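# Pindora key cabinet for guest houses and small lets

Wall-mounted cabinet for handing out and taking back room keys when the reception desk is unattended. Supplied by Fliltwood, built by Zimberg. Page last revised 3 May 2018.

## Purpose

The Pindora is meant for bed and breakfast houses, small inns and groups of holiday flats where guests arrive after the desk has closed. Each arriving guest is given a code. The code opens the outer door and releases one key hook only; all other hooks stay locked. On departure the guest enters the same code, returns the key to the same hook and shuts the door.

It is not a safe. The cabinet is designed to hold keys and should not be used for cash, passports or jewellery. Insurers generally treat it as a key store, and owners should check the wording of their own policy before leaving master keys in it overnight.

## Construction

The body is folded sheet steel with welded corners, powder coated inside and out. Standard colours are dark grey and cream. The door is hinged on the left; a right-hinged version can be ordered but cannot be converted afterwards. The hinge pins are concealed with the door closed.

Overall width is 336 mm, which allows the cabinet to be fixed in a narrow porch or on the pier between a door and a window. The hook rail is removable from the front once the door is open. Each hook accepts a key with a ring and a tag, or a card in the optional holder. Heavy brass fobs of the older hotel type fit only on the bottom row, where the clearance below the hook is greater.

A rain hood is fitted as standard. With the hood in place the cabinet may be mounted outdoors under a porch or canopy. It should not be mounted on a fully exposed wall, and particularly not on a wall facing the sea.

## Keypad and codes

The keypad has raised metal keys and a backlight that comes on with the first press. Raised keys were chosen over a touch panel because guests use them in gloves and in rain.

Codes are of three types:

- **Stay code.** Valid from the arrival time to the departure time, for one hook. Expires by itself, with a grace period set by the owner.
- **Standing code.** Valid until deleted. Intended for cleaners and tradesmen. Can be limited to certain hours of the day.
- **Owner code.** Opens all hooks and gives access to the settings menu. It cannot be issued remotely.

Codes can be entered at the cabinet or generated in advance on the Fliltwood code sheet, a small program that runs on an ordinary office computer. The cabinet itself does not need an internet connection. The code contains the dates in coded form, and the cabinet works out whether it is valid by comparing it with its own clock. For this reason the clock must be correct. The change to and from summer time is automatic if the region has been set; if the region is left blank, the clock stays on winter time and stay codes will appear to expire an hour late throughout the summer.

Repeated wrong entries lock the keypad for a short period. The lockout lengthens with each further series of wrong entries and is cleared by the owner code.

## Event log

The cabinet stores about 2,000 events, after which the oldest are overwritten. An event is any of the following: door opened, door closed, hook released, key returned, wrong code, lockout, low battery, settings changed. Each is stored with the date and time.

The log is read on the display or copied to a memory stick through the socket behind the hook rail. The file is plain text, separated by commas, and opens in any spreadsheet. Guest names are not stored in the cabinet. If the owner wishes to match events to guests, this is done on the office computer with the booking list.

## Power

The cabinet runs on alkaline batteries, housed behind the door. Rechargeable cells should not be used, as their lower voltage sets off the low battery warning early. A mains adaptor is available; when it is connected the batteries act as reserve.

The low battery warning is shown on the display to owners only and is also written to the log. If the batteries are left until they are flat, the door can be opened with the override key. Two override keys are supplied with each cabinet. They should be kept off the premises or with a neighbour, and never inside the cabinet. Further copies can be cut only against the registration card.

## Fixing

The wall must be solid brick, stone or concrete. On plasterboard or timber cladding a backing plate is required, ordered separately. Old rubble walls need resin anchors, and the supplied bolts are not suitable for these.

1. Choose a position where the keypad is at chest height and lit at night.
2. Hold the paper template against the wall and check it with a spirit level. A cabinet hung out of true will not latch reliably.
3. Mark and drill the holes. Remove all dust.
4. Offer up the cabinet with the door open and the hook rail removed.
5. Fit the bolts finger tight, check the level again, then tighten in diagonal order.
6. Refit the rail, insert the batteries and set the clock, region and owner code.
7. Test every hook before handing out a code.

In a listed building consent may be needed for anything fixed to an outside wall. Several owners have mounted the cabinet on the inner side of the porch to avoid this.

## Use by guests

The wording on the door label is short and comes in a choice of languages. Owners may order a label with the name of the house. The following text has proved sufficient in arrival letters:

> Your key is in the grey cabinet to the left of the front door. Enter your code and press the green button. Open the door, take the key from the hook with the light, and close the door until it clicks.

The colour and position should of course be changed to suit. Guests who fail to close the door account for most of the calls owners receive. The cabinet sounds a tone if the door is left open; the volume can be reduced for houses with a bedroom above the entrance, but the tone cannot be switched off.

## Self-catering units

For flats let with a kitchen, the cabinet can hold a second set of keys for the bin store, meter cupboard or boat shed. A stay code can release more than one hook if the hooks have been linked in the settings menu. Linked hooks must be on the same row. 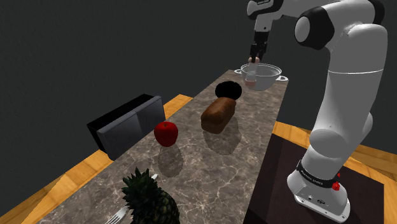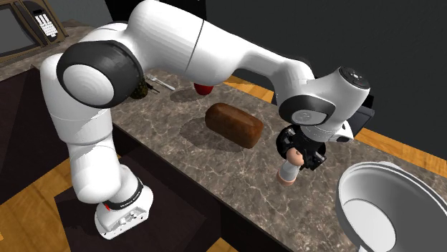

Where several flats share one cabinet, it is advisable to number the hooks differently from the doors. A tag reading the same as the flat door gives too much away if the key is lost in the street. The supplied tags are blank on one side for this purpose.

Owners who let by the week with a fixed changeover day can load the codes for the whole season in one session. Those with irregular bookings will find it easier to work from the code sheet as each booking is confirmed.

## Care

Wipe the keypad with a damp cloth. Do not use bleach or abrasive cleaners on the coating. The door lock takes a small amount of dry graphite once a year, before the season opens. Oil should not be used; it collects dust and stiffens in cold weather. Cabinets near the coast should be rinsed with fresh water now and then, with the door shut.

The door seal is a wearing part. It should be replaced if it has flattened or if condensation is found on the inside of the door.

## Versions and accessories

| Item | Remarks |
|---|---|
| Pindora, dark grey | Stock item |
| Pindora, cream | Stock item |
| Pindora, right-hinged | To order, dark grey only |
| Backing plate | For plasterboard and cladding |
| Mains adaptor | Indoor or porch use |
| Card holder | Fits any hook |
| Door seal | Spare part |
| House name label | Send text with order |

The earlier version with the round keypad was withdrawn in April. Seals and hook rails for it are still held in stock — keypads are not.

## Guarantee and service

The guarantee runs for two years from delivery and covers parts and return carriage. It does not cover forced doors, leaking batteries or cabinets fixed without the rain hood. Repairs are carried out by Panagiotou, who also hold the registration cards and cut replacement override keys.

Orders and technical questions go to Vija Grigaitė at Fliltwood. Please state the wall type, the side on which the door is to open and the language of the door label. For repairs, quote the serial number stamped on the inside of the hook rail.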